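Ticket: Tabletop finish, pale ring and tacky patch near left side
Site: Prakero, second floor workroom
Reported by: Sunita Baptiste
Assigned to: Fares Salameh
Priority: Low
Status: Monitoring

Problem as reported

Wood table in the workroom has a tacky area on the left half and a pale ring next to it. Paper sticks to the patch if left overnight. Table was refinished in April with Brurken hardwax oil, one coat, applied by Vaughn Delacroix. No complaints about the right half.

Environment

Top is plywood panels laid edge to edge, pale, no stain under the oil. Room is heated, window on the north side. Table gets wiped down at the end of each day with Testico surface spray. Purchase record shows 830 for the table, delivered by Thibodeaux with the factory finish still on.

Log

Thursday, 9:10 — Fares. Confirmed tackiness by hand. Patch is the size of a dinner plate. Ring is next to it and feels smooth. Asked Sunita to stop using the spray until further notice.

Thursday, 9:40 — Fares. Wiped patch with a cloth dampened in plain water, dried it, waited one hour. No change. Ruled out spray residue sitting on the surface.

Thursday, 11:15 — Fares. Spoke to Vaughn. He ran short of cloths in April and did not buff the left half after the oil went on. Excess oil left to cure on its own is the probable cause of the tacky patch. Ring is a separate issue, likely a hot mug.

Thursday, 1:30 — Vaughn. Rubbed patch with mineral spirits on a white pad, light pressure, with the grain. Pad came up yellow on the first 2 passes, clean on the third. Let it flash off with the window open.

Thursday, 3:05 — Fares. Patch no longer grabs paper. Slight loss of sheen compared with the right half. Ring still visible. Tried a warm iron over a folded dish towel, 4 short presses. Ring is fainter but not gone.

Next day, 8:45 — Loretta Escobedo. Sanded both spots by hand, 3,000 grit pad, then a very thin coat of the same oil, buffed after ten minutes. Table kept clear until the oil cured.

After curing — Sunita. Table back in use, green box back on the left side, cable across the wood next to it. 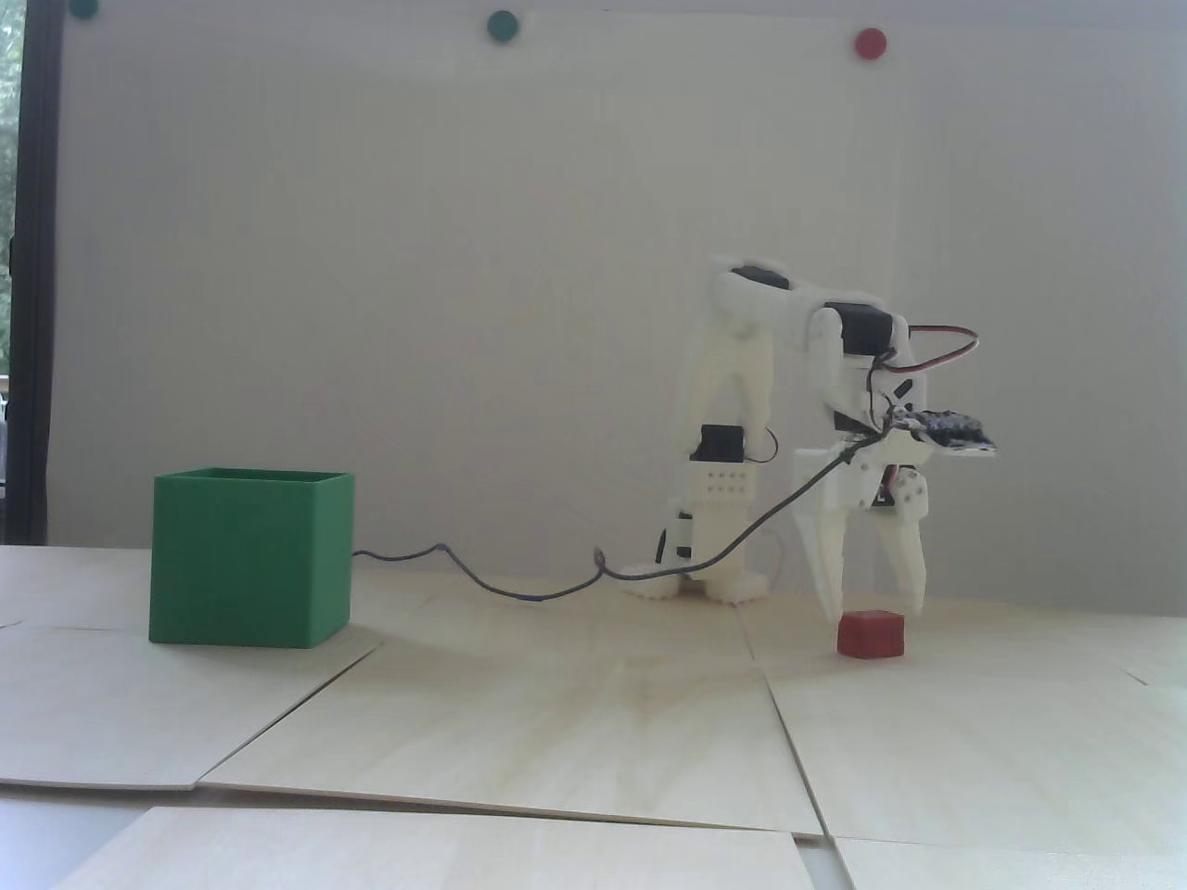

Remaining items

1. Ring to be checked again in a month. If it has come back, sand a wider area and re-oil the whole left half.
2. Replace the Testico spray with a damp cloth for daily wiping. Anika Dvorak to update the cleaning sheet by the door.
3. Buy a pack of lint-free cloths before the next coat.

Ticket stays open until item 1 is done.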